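Section 3. Kitchen tasks: setting up the table and keeping your expectations down

Read this before you run any kitchen task on the Ovari. The brochure calls the arm "kitchen ready." We wrote this guide after a long October of running it ourselves, and we would not put it that way. It can do some kitchen chores, on a good day, with toy dishes. Whether it can do yours is a separate matter.

3.1 Laying out the table

1. Clear the table of anything you would mind seeing on the floor.

2. Put out the practice items. Ours are play food, a plate or two, a cup, a ketchup bottle and a toy oven. Start with light things that don't break.

3. Leave bare table between items. The gripper needs room on both sides of whatever it is closing on, and it is a poor judge of how much. 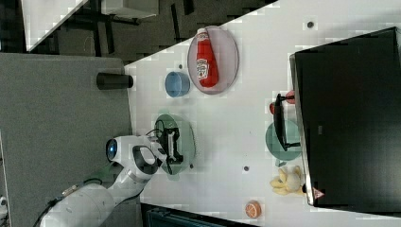 4. Pick one object and one destination. "Ketchup off the plate" is a task. "Tidy up" is a wish, and typing it into the task box will get you a long pause and then something you didn't ask for.

5. Stand where you can reach the stop button. Stay there until the arm is parked.

CAUTION: Keep hands and sleeves off the table while the arm is powered, including when it seems to have finished. It may only be thinking.

3.2 Running a trial

1. Set the speed to 50. The dial goes to 100. Leave it alone for now.

2. Press Start and let the arm come in over the dishes. Watch the cables as well as the fingers – a loop that snags on a rim can pull a dish along with it. 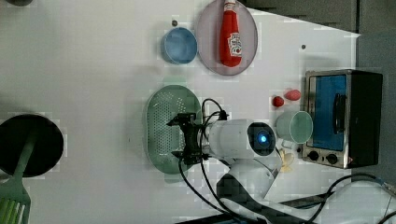 3. Let it fail. If you nudge the cup an inch to help, you have done the chore and the machine gets the credit. Adesuwa Eze went back over our early logs and threw out 16 "successes" for this reason.

4. Write down the result as done, not done or helped. Do not add a column for "nearly."

5. Park the arm before you reset anything.

3.3 Resetting between trials

Put every item back by hand, including the ones the arm wasn't supposed to touch. Small play food rolls, and a colander that has been bumped is easy to miss from where you are standing. 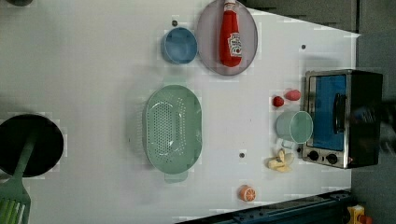
Change the layout after every 3 trials. A run of good results on one fixed layout tells you that the arm has learned that layout. Turn the bottle, swap the cup and the fruit, and run it again before you tell anyone the dishes are taken care of.

NOTE: Do not move on to real glassware, hot food or running water. Bello Ekpo gets asked about this every Wednesday on the support line and the answer is still no.

For gripper faults, see Section 4.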